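Service intervals and the winter drop-off

Members have asked again how often a mechanical watch should go in for service, and whether the club still has an arrangement with Galla. The arrangement continues for another year on the same terms. The answer to the first question depends on the watch and how much it is worn.

Teodoro Chávez has gone through the service cards that members handed in between April and the end of last month. There were 116 of them. Most were for automatics worn several days a week, and the usual gap between services was six or seven years. The longest gap was 19 years, on a hand-wound Arnance that had been in a drawer for most of that time. It was running, but it was losing four minutes a day and the oil on the train wheels had dried out. The bill came to $1,446, including a new mainspring, a new crown and a replacement balance staff that had to be made. Teodoro points out that a good part of that was the staff, and that the same watch would have cost much less to put right if the pivots had not been worn.

Galla's advice is to go by timekeeping and power reserve instead of by the calendar. If a watch that used to hold steady starts gaining or losing more than usual, check it for magnetism first. That is a quick job and the club has a demagnetizer members can use at any meeting. If the rate is still off afterward, or if the watch stops overnight when it used to run until morning, it is due. A watch you swim with is a separate matter and should be pressure tested every year, whatever its age.
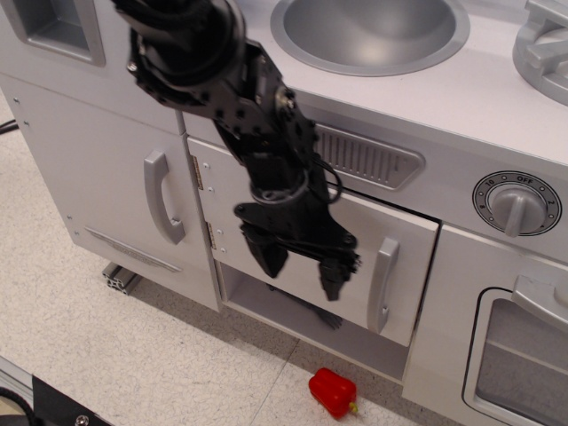
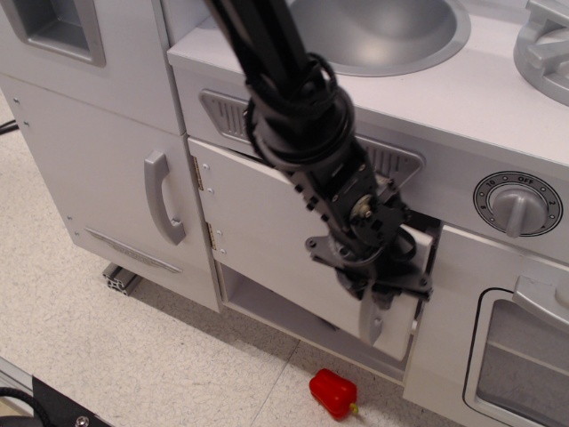

Black gripper and white toy kitchen, two views.

The winter drop-off will be at the Kurnthorpe meeting room, at the usual time. Please bring each watch in its own pouch or small box with your name, phone number and the reference number on a slip of paper. Take the strap off if it is leather. Bracelets can stay on, but tell us if you don't want yours cleaned. Galla will not polish a case unless you ask for it in writing, and several of you have been glad of that.

Donal Dunne will be taking the watches over to the workshop and has asked that nobody hand him anything in the parking lot. Everything has to be written in the book first so that it is covered on the way. Estimates come back by email. You have four weeks to accept or decline, and there is no charge if you decline, apart from return postage if you can't collect.

A note on the Corrigan quartz models with the sealed backs: Galla can change the battery but can no longer get the gasket for the smaller size. They will fit a generic one and mark the slip "not water resistant." If that matters to you, hold off until we hear back from the other supplier.

Service cards are still wanted, including for watches serviced elsewhere. Blank ones are on the table by the door, or you can write the details on any piece of paper and give it to Teodoro.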